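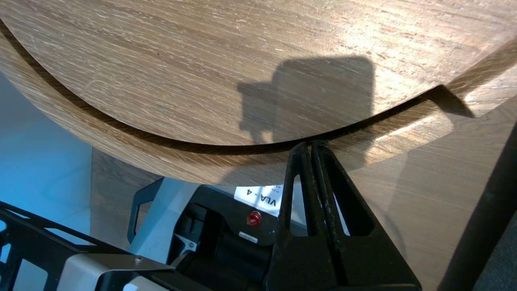
Open day at the Grodosstead robot workshop

November 8, 2025. Notes typed on the train home, so forgive the spelling.

Got there late, missed the welcome speech. Coffee gone. Olga Carvalho waved me in anyway and pushed a programme in my hand — one sheet, printed both sides, and the room numbers were wrong on one of them. Follow the noise, she said. Fair enough.

The student project is called Findness. Second-years mostly, a few from the evening class. The idea is an arm that learns simple table jobs from people showing it what to do, over and over. Pick up, put down, push to the side. Each go gets recorded and the lot is fed to the model overnight. They have 1048 recordings so far and want 2000 by December. Phúc Cao does the sorting and says 294 had to be thrown out, mostly for people starting before the recording did. He did not look thrilled about it.

Round oak-look table, black gripper with two fingers, well scuffed at this point. The unit has a label saying VLA - 4 and a small red button, and the label was the wrong way up in the view I got. Light was very strong on one side of the wood, and the gripper throws a great big shadow over the tabletop. I asked Nele Harms if that matters. It does, a lot, she said. Train it only in the morning and it gets worse in the afternoon. So now they record at all hours, blinds up, blinds down, lamps on.

Round tables are harder too apparently. With a straight edge you can sort of line things up. With a curved one the arm comes in low and has to judge the rim from wherever it is. Nele wants more low approaches in the set before they try anything clever.

Had a go myself. Harder than it looks!! You steer with a hand controller and there's a slight delay, so I kept overshooting. Two tries, both rubbish, and Phúc kept niether. A boy of maybe ten went after me and got it first time.

Short talk upstairs by Kerstin Weidemann, who runs the course. Good bits: they grade the log book, not the robot. Teams swap jobs every fortnight so the good drivers have to write code and the coders have to drive. Less good: no microphone, and the Troma club next door were testing wheels right through it.

Troma are the competition lot. Small floor robots, a maze, a lot of tape. Jana Wunderlich showed me the rules for the Gerlach cup, eleven pages, most of it about batteries. Didn't get to see a full run, they were re-doing a motor mount when I had to leave.

For anyone going next time — parking is round the back, the lift is slow, bring your own lunch. Sign-up for the evening class is on paper at the front desk and closes in December. I took a form. Still in my coat pocket.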